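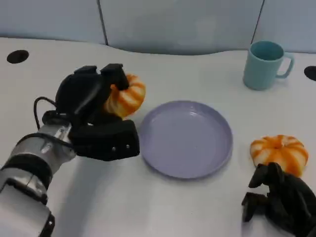
Ariel Tagle writes that the first winter in Brolbridge was the hardest for her, and that the singing on Tuesday evenings was the reason she stayed. She asks us to say also that she could not read music when she came, and she still reads it slowly.

Home | News | Concerts | Join us | Contact

Print this page | E-mail this page

Call for singers: Jemarano community choir

Posted 30/05/2019

We are looking for new voices for our autumn program, most of all tenors and low altos. The choir has 48 members at the moment, and we sing songs from many countries, usually in the original language. You do not need to speak these languages. Adeel Niazi, our conductor, prepares a sheet with the pronunciation for every song, and he is very patient with the vowels.

We rehearse on Tuesdays from 7 to 9 in the evening, in the upper hall of the old school on Kustevance Street. The door is on the side of the yard — please ring twice. There is an elevator, but it is small and a large wheelchair does not fit inside. If this concerns you, write to us before and we will use the room downstairs.

What we ask from you:
You are 16 or older.
You can come to at least three rehearsals in a month.
You can learn your part at home from a recording.

There is no audition. Adeel will listen to you for some minutes to find the right voice group, and you may bring any song you like. The fee is 200 for the season, with the sheet music included. Students pay half of it.

The autumn concert will be in the Naqvi Hall, which has 351 seats. Last year we sold 200 tickets, so please bring also your friends.

To join, send us your name, your voice if you know it, and a telephone number with the form under "Join us". We answer usually in one week.

Back to top | Print this page | E-mail this page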